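Hand-held gripper sessions: house rules FAQ

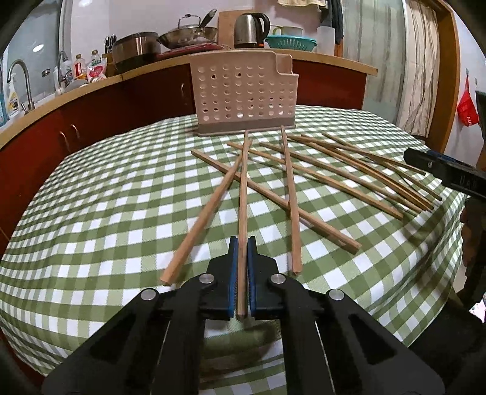
I get the same few questions every time a new person joins, so I finally wrote my answers down!

How long is a session?
Seventeen minutes, then put the gripper down and stretch your fingers. I mean it.

Can I use any chopsticks I like?
Sure, plain wooden ones are great. Just no splinters (they chew up the pads).

I dropped one. Do I start over?
Nope! Leave the recording running and pick it up with the gripper, never your free hand.

What about other people's faces?
Ask everybody at home first. If someone says no, wait until they're out.

Do the pads need cleaning?
Yes, damp cloth before each session, no soap.

Who do I write to?
Me, Jolanta Pawłowska, or Aniela Krajewska at the Ullville desk.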